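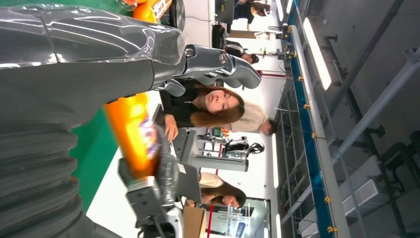 Yichen Ren
Docente da unidade curricular de Gestão de Stocks

Apontamentos da aula 4: quantidade económica de encomenda e ponto de encomenda

Estes apontamentos seguem a ordem da aula e não substituem a leitura do capítulo indicado no programa. Quem faltou deve refazer o exercício da Jullberg antes da próxima sessão.

1. Custos a considerar

Um artigo em armazém gera dois custos que variam com o tamanho da encomenda. O custo de encomendar (S) paga-se cada vez que se faz um pedido: tempo administrativo, transporte fixo, conferência à chegada. O custo de posse (H) paga-se por unidade e por ano: capital imobilizado, seguro, espaço, quebras e produtos fora de prazo.

O preço de compra não entra no modelo base, porque se admite igual para qualquer quantidade. Os descontos de quantidade ficam para a aula 5.

Erro frequente nos testes: incluir em S o salário completo do responsável de compras. Só conta o que aumenta quando se faz mais uma encomenda.

2. Quantidade económica de encomenda (QEE)

Seja D a procura anual e Q a quantidade por encomenda. O número de encomendas por ano é D/Q e o stock médio é Q/2. O custo anual relevante é:

CT = (D/Q) × S + (Q/2) × H

Derivando em ordem a Q e igualando a zero:

QEE = raiz quadrada de (2 × D × S / H)

No ponto ótimo as duas parcelas são iguais. Serve para verificar as contas: se derem valores muito diferentes, há um engano ou o arredondamento foi excessivo.

3. Exercício resolvido: Jullberg

A Jullberg distribui produtos embalados para retalho. Para um dos artigos, D = 3239 unidades por ano, S = 22 euros por encomenda e H = 4 euros por unidade e por ano.

2 × 3239 × 22 = 142 516
142 516 / 4 = 35 629
QEE = 188,76, que se arredonda para 189 unidades

Número de encomendas por ano: 3239 / 189 = 17,1
Custo de encomendar: 17,14 × 22 = 377,02 euros
Custo de posse: (189 / 2) × 4 = 378,00 euros
Custo total: 755,02 euros

A curva de custo é pouco inclinada perto do mínimo. Se o fornecedor só vender em caixas de 50, a empresa pode pedir 200 unidades. O custo passa para 356,29 + 400,00 = 756,29 euros, uma diferença de 1,27 euros por ano.

4. Ponto de encomenda

A QEE diz quanto pedir. O ponto de encomenda (PE) diz quando:

PE = d × L + SS

d é a procura média diária, L o prazo de entrega em dias e SS o stock de segurança. As unidades de tempo de d e L têm de coincidir. Se d vier em dias úteis, L também.

O stock de segurança depende da variação da procura durante o prazo de entrega e do nível de serviço pretendido. Com procura diária independente e prazo fixo:

SS = z × desvio-padrão diário × raiz quadrada de L

Para um nível de serviço de 95%, z = 1,65.

5. Para resolver em casa

a) A Triltia vende 1166 unidades por ano de um artigo com S = 22 euros e H = 4 euros. Calcular a QEE, o número de encomendas e o custo total.
b) Repetir a alínea anterior com o dobro de S. Explicar por que razão a QEE não duplica.
c) O fornecedor Jansen entrega em 4 dias úteis. Admitir 250 dias úteis por ano e um desvio-padrão diário de 2 unidades. Calcular o PE para 95%.

Entrega em papel, até ao fim de abril. O caso Prasenitz só será distribuído depois da correção destes exercícios.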